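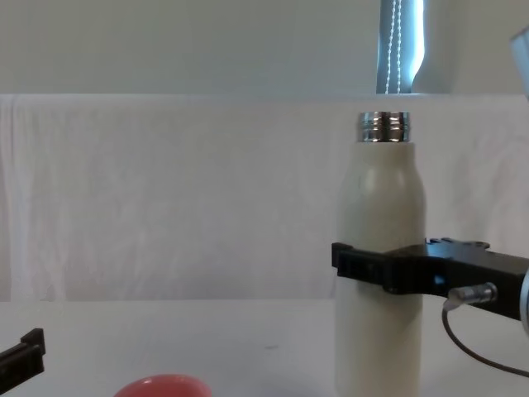 3 min read

Home Articles Materials Household History Index

Screw thread closure

A screw thread closure is a way of sealing a bottle, jar or flask with a cap that turns onto a raised spiral ridge around the neck. The ridge on the container is called the external thread. The matching groove inside the cap is called the internal thread. Turning the cap pulls it down until its inner face presses against the rim.

Parts

The top edge of the neck, where the seal is made, is known as the land or sealing surface. Below it is the threaded part, often called the finish. The word comes from glassmaking, where the neck was the last part of a bottle to be completed. Below the finish is the shoulder, where the neck widens into the body.

Most caps hold a liner or gasket. Cork and waxed paper were common in older caps. Foam, rubber and silicone are used now. Some caps have no liner and seal with a thin plastic ring molded into the underside.

Threads

A thread is described by its diameter, its pitch and the number of turns. Pitch is the distance between one ridge and the next. A coarse pitch closes quickly and is less likely to clog with sugar or grit. A fine pitch takes longer to close but gives more control over pressure.

A single-start thread has one continuous ridge. A thread with 2 starts has ridges that begin on opposite sides of the neck, so the cap goes on in fewer turns. Wide jars often use short, separate ridges called lugs, and the cap closes in less than one full turn.

Nearly all household closures tighten clockwise. Left-hand threads are kept for special uses, such as some fuel gas fittings, where they prevent the wrong parts from being joined.

Materials

Glass threads are rounded, as sharp edges chip easily and are hard to mold. Plastic threads can be more sharply cut. Metal threads are formed by rolling or cutting and are found on flasks, canteens and reusable drinking bottles. A metal neck holds its shape under repeated use but may be dented if dropped, and a dented rim often leaks.

Local manufacture

The Droltari works at Warnmont made threaded caps for pharmacy jars and lamp oil cans. At its largest it employed 522 people and ran 40 presses. Its pattern book listed sizes for the Todum jar, a preserving jar sold mainly in farming districts. The works closed after its trade moved to Mackay, and part of the building is now used for storage.

Care and faults

Leaks are most often caused by a worn liner, dirt on the rim or a cap started at an angle. The last fault is called cross-threading. Turning the cap backward until it drops slightly, then forward, usually lines up the threads.

See also: Bayonet mount, Cork, Crown cap, Gasket

Last edited Jul 13, 2020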